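How to fold tie-dye socks and small cloths so they stay flat

Posted on February 24, 2020

In my drawer the tie-dye things were always the worst. The cloth is thin and limp, it does not keep a fold, and with so many colors I could never see which side was up. After some practice I do it in the same way every time.

What you need: a table or a clean piece of wooden floor, good light, and one shallow box. I use the small Letix box, which has 4 sections.

1. Put one piece on the wood and pull it long with your fingers. Do not iron it.

2. Look for a mark that tells you the direction. On a sock, printed letters are the best help. If there are no letters, choose one strong color and always put it on the left.

3. Hold the piece at one end only, and let the rest lie on the wood while you make it straight.

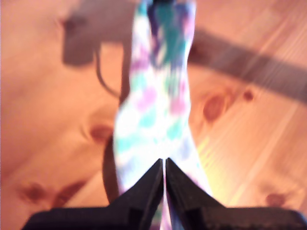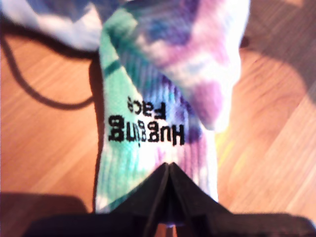
Teal, purple and pink on white, with "Hugging Face" in black across the sock
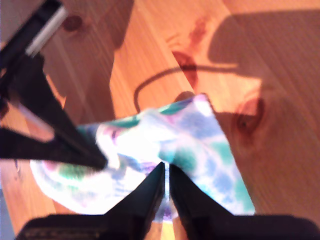 Filed under: Laundry and Drawers

4. If the cloth becomes a ball in the middle, put it down and open the corners again. Pulling harder only makes new wrinkles.

5. Fold in half the long way, then in 3 parts. Press with a flat hand — do not roll, because rolled ribbed socks get wide at the top.

6. Stand the pieces in the box with the fold up. Mine fits between two Leone dividers, but cut cardboard is also fine.

White parts look very bright in the sun, so check for stains in the shade before you put the piece away.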